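Plemasent es un juego de mesa cooperativo de temática infernal para entre dos y cinco jugadores, diseñado por Muchen Qin e ilustrado por Yufang Tan. Lo publicó la editorial Lamrani. Los participantes encarnan a los empleados de una posada situada a las puertas del inframundo y deben mantenerla abierta durante 16 noches. 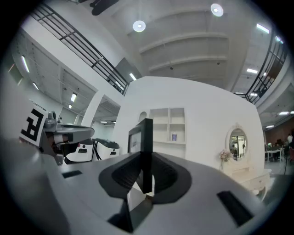
Última modificación de esta página: octubre, 18:40

Desarrollo

Qin presentó un primer prototipo con el título de Jerosel, nombre que en la versión definitiva quedó reservado al demonio recaudador. Aquel prototipo era competitivo y cada jugador regentaba su propia posada. La editorial pidió una partida más corta, y el autor rehízo el sistema de turnos en torno a un único edificio compartido.

Sistema de juego

Cada noche se divide en 4 fases: llegada, servicio, tributo y cierre. En la de llegada se roban cartas de huésped, que ocupan las habitaciones libres según su rango. Los huéspedes de rango alto pagan mejor, pero añaden fichas de ceniza al tablero.

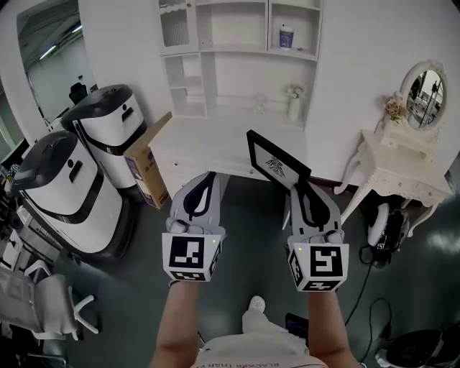

Cuando una habitación acumula 5 fichas queda clausurada hasta que un jugador gasta un turno completo en limpiarla. Si al llegar el cierre todas las habitaciones están clausuradas, la partida termina en derrota.

Durante el tributo, Jerosel reclama una cantidad de monedas que aumenta con el paso de las noches. El grupo puede aplazar el pago una sola vez — la deuda se suma entonces a la de la noche siguiente — o entregar un objeto de la despensa.

Componentes

La caja contiene 213 cartas, un tablero de doble cara, las fichas de ceniza, las monedas y un reglamento. El reverso del tablero se usa en la variante en solitario.

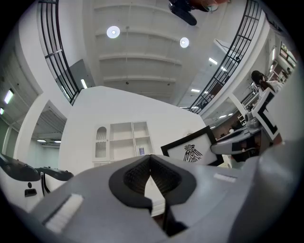 Pinza manual gris con abertura negra en forma de V.

Expansiones

Rerkthorpe, la única expansión editada, añade un sótano con habitaciones propias y un segundo mazo de huéspedes. Puede combinarse con la variante en solitario, aunque el reglamento recomienda retirar antes las cartas de rango más alto.

Véase también

Juego cooperativo
Juego de gestión de recursos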